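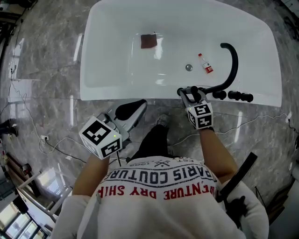

Right hand on the spout.

The Bath

Érica Bittencourt had wanted a sink. A sink stands at the height of a person and you can work at it all morning without your back hurting. The seller had a sink, but by the time she and Sanne got there with the van it had gone, and he offered them a bath for the same money. They drove it back to Dremura with the door tied shut and put it on the marble-patterned part of the floor.

"It's not connected to anything," Sanne said.

"It doesn't need to be. Cora won't know."

Cora was the arm. She was still in pieces on a bench in Érica's spare room, and would stay there until there was something to teach her with. The grippers came first. You held one in each hand and did the job yourself, and the markers on the cubes told the computer where your hands had been. Do it often enough and Cora was meant to pick it up. Érica had explained this to her mother on the phone as knitting in front of a child.

The job was a small one. Wipe the bath, lift out whatever had been left in it, and take hold of the spout. Érica had written 100 on a piece of card and meant to do that many good ones before they tried anything on Cora.

They managed 13 on the first day. Sanne Cuypers did most of them. She had longer arms and could reach the far end without kneeling. The jaws didn't like the spout. It was round and black and smooth, and they closed on it and slid down the bend until they met the rim. Érica cut a strip of rubber from an old bicycle tube and glued it inside each jaw. After that they held.

"What does she want with the tap anyway?" Sanne asked. She was bent right over with her head down and her voice came back off the sides.

"To rinse."

"There's no water."

"There will be in my mother's flat."

Sanne stopped and looked round. Until then she had thought it was just a bath.

The hose

The left gripper went wrong in the second week. The light stayed green and the jaws opened and shut, but the recording showed the hand jumping sideways through the wall of the bath and back again. Érica watched it four times. Then she took the gripper apart on the counter, with a saucer for the screws, and couldn't find anything loose.

Punda came over to look. He had the bench nearest the door and mended accordions, and he had an opinion about anything with a hose on it.

"Your hose is too stiff," he said. "It's pulling the head."

"It's a cable cover. It isn't supposed to pull anything."

"Hold it up, then, and let go."

She held up the head and let go. The hose swung it back to where it wanted to be, a thumb's width off.

They had bought the hose from Nassar's on the ring road, the last length on the reel. Érica rang and asked if there was a softer kind. There was, and it would take nine days. She ordered it and wrote the price, 185, in the back of the notebook, under the rubber and the glue and the van.

In the meantime Sanne warmed the old one with a hairdryer and bent it over her knee. It looked worse afterwards and worked a little better. They spent an evening holding the head out at different angles while Érica read the numbers off the screen, up, down, arm out, arm in. Other people were packing up around them. The buckets were along the back wall where they always were, and somebody asked whether they were in use. Érica said no without turning round.

"Again," she said. "Higher."

"My arm's going."

"One more and I'll make the tea."

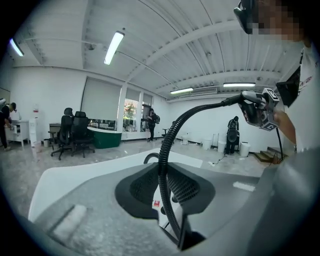 November

The new hose came and fitted. Érica threw away everything they had recorded with the old one. Sanne argued for keeping the first day, when the hose had still behaved, and lost.

They started again from one. The cloth went in the bath, then the bottle with the red cap, and they came out again. By the end of the month the card with 100 on it had been crossed out and 268 written underneath, because Érica kept finding reasons to go on. The light was wrong in some. In others Sanne had sneezed.

Her mother rang while they were working and Sanne put her on the loudspeaker on the floor.

"Is it finished, your machine?"

"Nearly, Mãe."

"The woman who comes to help is very nice. She does the bath in ten minutes."

"I know she does."

"I'm only saying. She sings."

Érica said she would ring back later. She picked up the right gripper, opened and closed it twice, and got down beside the bath.

"You could stop at this one," Sanne said. "Bring Cora in and see what she does with it."

"And if she breaks the tap?"

"Then we've got two handles and no spout. It isn't connected to anything."

Érica did one more, slowly, and a second one after it. Then she put both grippers on the counter and asked Sanne whether the van was free in the morning.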